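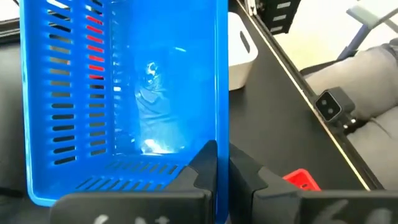
Warum hat ein Korb Löcher?

Ein Kunststoffkorb mit Schlitzen in den Wänden ist leichter als eine geschlossene Kiste derselben Größe, denn für jeden Schlitz wird weniger Material gebraucht. Außerdem kann Luft hindurchströmen. Feuchte Dinge trocknen darin schneller, und Wasser läuft ab. Durch die Schlitze im blauen Korb schimmert sogar etwas Rotes, das hinter der Wand liegt. Eine durchsichtige Tüte hält der Korb trotzdem fest, weil sie viel breiter ist als die Öffnungen.

Korb, Schale, Behälter

Die drei Wörter bezeichnen verschiedene Formen:
Korb – Wände mit Öffnungen, meist ein kräftiger Rand.
Schale – flach, mit niedrigem Rand. Man sieht sofort, was darin liegt.
Behälter – tiefer, oft mit geschlossenen Wänden. Auch Sand oder kleine Perlen fallen nicht heraus.

Der Rand ist bei allen drei Formen wichtig. Eine dünne Kunststoffwand biegt sich leicht. Wird sie oben umgebogen oder verdickt, bleibt sie steif, und man kann den Behälter dort anfassen. Manche haben zusätzlich einen Griffschlitz.

Wie entsteht die Form?

Viele Kunststoffkörbe werden im Spritzguss hergestellt. Kunststoffkörnchen werden erhitzt, bis sie zähflüssig sind, und in eine Form aus Metall gedrückt. Dort kühlt die Masse ab und wird fest. Die Schlitze werden nicht ausgeschnitten – die Form hat an diesen Stellen Stege, an denen kein Kunststoff hinkommt. Runde Ecken haben zwei Vorteile: Die Masse fließt gut hinein, und man kann sie später leicht auswischen.

Sortieren nach Farbe

Blau, Rot und Weißgrau lassen sich auf einer schwarzen Fläche gut unterscheiden. Wer jeder Farbe eine Aufgabe gibt, findet Dinge schneller wieder, zum Beispiel Blau für Bausteine und Rot für Stifte. 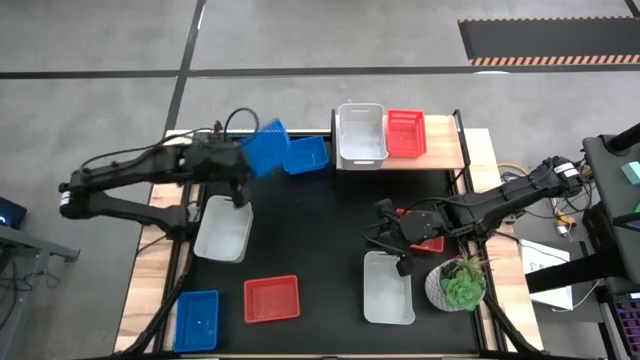

Warum stellt man leere Behälter ineinander?
Ein leerer Behälter enthält vor allem Luft und nimmt trotzdem viel Platz weg. Sind seine Wände leicht schräg, passt ein gleicher Behälter hinein, und der Stapel wächst jedes Mal nur um ein kleines Stück.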